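Why Do Game Keys Cost Different Amounts in Different Stores?
Student project report, Digital Retail elective
Handed in 14/06/2021

How I picked this

I buy way too many games, and I almost never pay full price. So when we had to choose a market to study for this class, I went with download keys (the codes you paste into a launcher or console store to unlock a game). I wanted to know why the same key can sell for one price in one shop and a lot less in the next, and if the cheap one is really the cheap one once you get to the last page of checkout.

What I did

I followed 17 PC games across three stores: Bresach, Hollcombe and Kalniņš. Bresach gets its keys straight from publishers. Hollcombe is a marketplace, so regular people and small resellers list keys there and the store takes a cut. Kalniņš is a smaller shop that does a bit of both, which made it a pain to put in a column!

Every evening I opened each store page and typed the price into a spreadsheet. I tried writing a script for this, but Hollcombe kept showing it a login page, so I gave up and did it by hand. I ended up with a little over 4,000 prices once I'd split out standard and deluxe editions.

I also ran a short survey on our class forum and the Prulanberg fan board (Prulanberg is a tactics game with a very loud community, and I love it). I closed the survey at 100 answers.

What I found

Hollcombe had the lowest sticker price most of the time. No surprise there. But it adds a service fee at the end, plus another one for certain payment types, and there's a "buyer protection" box that's already ticked when you get to the cart. With all that left on, Bresach often came out cheaper for older games, especially during a publisher sale.

New releases were a different story. The official price at Bresach barely moved in the first weeks, while marketplace sellers were undercutting each other by pennies, sometimes several times in one evening. I got kind of addicted to watching it.

Region locks were the thing I understood least going in. Some listings were cheap for the simple reason that the key only worked in certain countries, and Kalniņš put that in small gray text under the button. I bought Prulanberg there with my own money and read that text three times first. The key worked fine.

In the survey, most people said they check at least two stores before buying. Far fewer said they look at the final price with fees. A couple of people wrote long angry paragraphs about ticked boxes, and I agree with every word.

What I'd change

I'd record the fees from day one. I only started in the second week, so the early rows have sticker prices and nothing else. I'd also add console keys, and I'd ask people in the survey what hardware they play on. Someone waiting for a new processor shops differently from someone with a full library and a working PC.

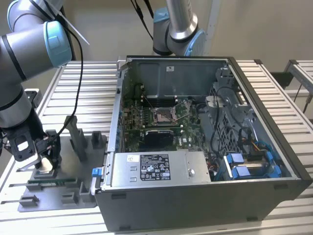
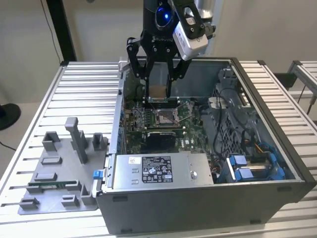

The CPU socket, with its retention bracket raised in the first shot and its lever up in the second.

Next steps

I'm going to keep the spreadsheet going through July to catch the summer sales. The survey was out of 100 people who mostly like the same kind of game as me, so I'd like to post it somewhere with more sports and racing fans. If I get the Hollcombe script working I'll add it to the class folder along with the price sheet.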